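Search this site
Enter keywords
Go

Tivora Short Stays, guest FAQ

Quick answers, more get added as people ask. If yours isn't covered, text the number in your booking confirmation.

What time is check-in?
From 4 pm. Check-out is 10 am. Earlier or later only if there's no one either side of you, ask the day before please, not the week before, we won't know yet.

Where do I get the key?
Lockbox on the left of the meter box, Isden Street side. Code comes by text the morning you arrive. Jiggle the front door key a bit, it sticks in humid weather.

Is there parking?
One spot per unit, number painted on the concrete. Don't use 16, it belongs to the upstairs owner and he will get you towed. Trailers and boats on the street only.

Can I bring my dog?
Ground floor units yes, upstairs no. One dog, tell us when you book. Not on the beds. Pick up after it in the yard. Cats, no, sorry.

Bond?
$500, held on your card, not charged. Released within 8 days of checking out. Some banks are slower than that and we cant hurry them.

Do I have to clean before I leave?
A bit. Dishes done, rubbish out, crumbs and bits swept up off the floor and the tables. Leave the beds, we strip them. Don't mop.

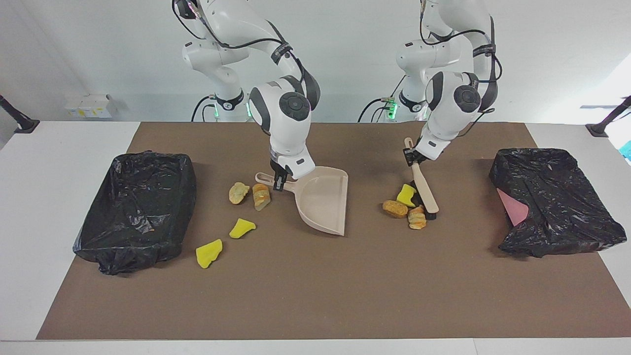 Which bin is which?
Red lid general, yellow lid recycling, green lid garden and food scraps. No plastic bags in the yellow one, the truck won't take it. Bins go to the kerb the night before, the day is on the fridge. Big bulky stuff take home with you.

Is there wifi?
Yes, password on the fridge as well. Fine for email and a movie. Dronen unit gets it a bit weaker in the back bedroom.

How far to the beach?
Eight minutes walk down the track behind Issa units. Thongs are ok but there are bindis in summer. Patrolled from November, swim between the flags.

Is there air con?
Upstairs only. Ground floor has ceiling fans and stays pretty cool. We've had 41 degrees here in January and it was bearable with the blinds down early.

Linen and towels?
Linen and bath towels supplied. Beach towels bring your own, and please dont use the white ones for fake tan.

What if I need to cancel?
More than two weeks out, full refund. Inside two weeks, half. Inside 48 hours nothing, unless we can rebook it, and we do try.

Can we have a few people over?
Dinner, sure. Party, no. Quiet after 9.30 pm, the neighbours on both sides are permanant and have our number.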